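Water softener settings for the Rilham building

The Rilham building moved to the new supply line in March, and incoming water hardness is higher than it was on the old one. The softener in the ground floor plant room was still set for the old figure. Annelies Rüegg reset it last month, and the values below replace those on the laminated card by the door.

Resin regeneration now starts after 1118 gallons of metered flow. The old setting was 1842 gallons, which let hard water through toward the end of each cycle. Regeneration is held until 2 a.m. if the limit is reached during working hours.
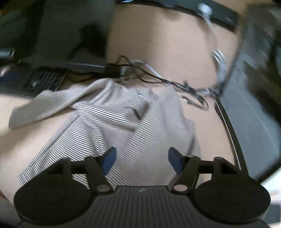
Salt use will go up accordingly. Keep the brine tank at least one third full and use pellets only. Block salt bridges in this tank and leaves a gap above the water line, so the level looks fine from the top while the brine stays weak. Break any crust with the plastic rod - a metal bar can crack the brine well.

The Peeters prefilter upstream of the softener stays on its present schedule. Change the cartridge when the pressure drop across the housing reaches 10 psi, and close both isolation valves before opening the bowl.

Tenants on the upper floors may notice that soap rinses off more slowly. Kettles and coffee machines should be descaled once now, then at the normal interval. The kitchen cold tap is on the unsoftened branch and is not affected.

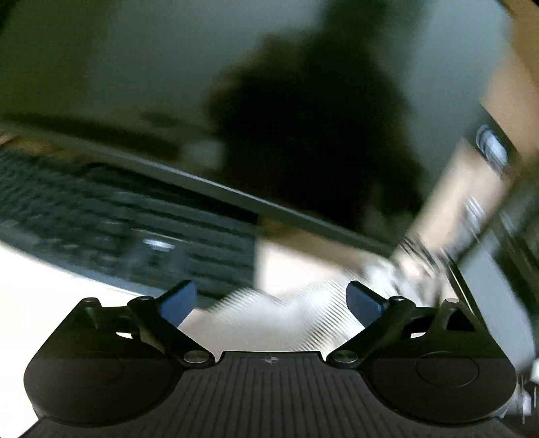

Meter readings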